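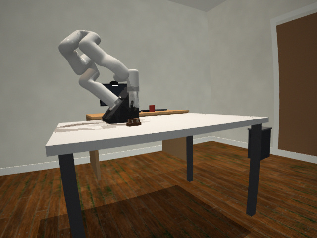
Notes, Uris talk, good practice for small arm cells. Sat 4 June. Borislav's copy, please give back

Start slow. Say name (Borislav Nikolaidis), say Kulside, don't do the company history, they had that from Dizon before the break.

Opening line: most of the rules we use fit on one side of paper. The paper was 48 pages in October. Wait for laugh, carry on if none.

Why we cut it
- people signed it, didn't read it
- three different words for the same stop button
- half of it was about a machine we sold

RULE ONE. Try it in simulation first, and model the real room. Desk, door, the lot. An arm floating in grey space tells you very little about where someone walks in. Put the furniture in. Put the door in the right place!! (tell the Kommont story, short version, door drawn on the wrong wall, whole layout redone)

RULE TWO. Small object, slow approach. When the gripper is just over the table and the thing you want is tiny, that's where the speed comes down. Write the height at which it slows. Write it in the job sheet, not in somebodys head. Ours is 148 mm above the top. Theirs may differ, say so, someone always copies the number.

RULE THREE. Everything within reach counts as in the cell. Mug, keyboard, screen on the desk behind. If the arm can get there at full stretch, either it moves or the limit moves. Simulated mug costs nothing to hit. Ask: who has a drink on the bench right now? Hands up. Be nice about it.

Pause, water

RULE FOUR. Mount and table are part of the robot. Risk check covers the legs, the bolts, the top, what happens to all of it on a hard stop. Sim won't show you a wobbly table unless you tell it to. Mention floor. Wooden floors give a bit, ours in the old unit did, we had to re-do the zero every Monday.

RULE FIVE. One person owns the stop test. Name on the sheet. Done at start of shift, done again after any chnage to the program. Signed by hand.

So 5 rules, one page. Leave them up while I talk about the standards.

Standards bit, keep it SHORT
- our page doesn't replace them. Say this twice
- do the proper risk assessment, then the page is what goes on the wall
- "collaborative" is about the whole job, tool and part included. Blunt arm with a knife in the gripper is a knife
- if the tool changes, look at it again. Yes even for a trial

Likely questions
Is a clean sim run good enough to sign off? No. It gets you to the first slow run on the real thing, guard in place.
Who checks the model matches the room? Whoever didn't build it. Tape measure.
How long did the cut take us? 3 weeks, mostly arguing over rule three.

If running late skip floor and Kommont. Do not skip rule five.

Handouts are in the blue folder, give the spare ones to the Dizon lot. Clicker back to front desk before lunch.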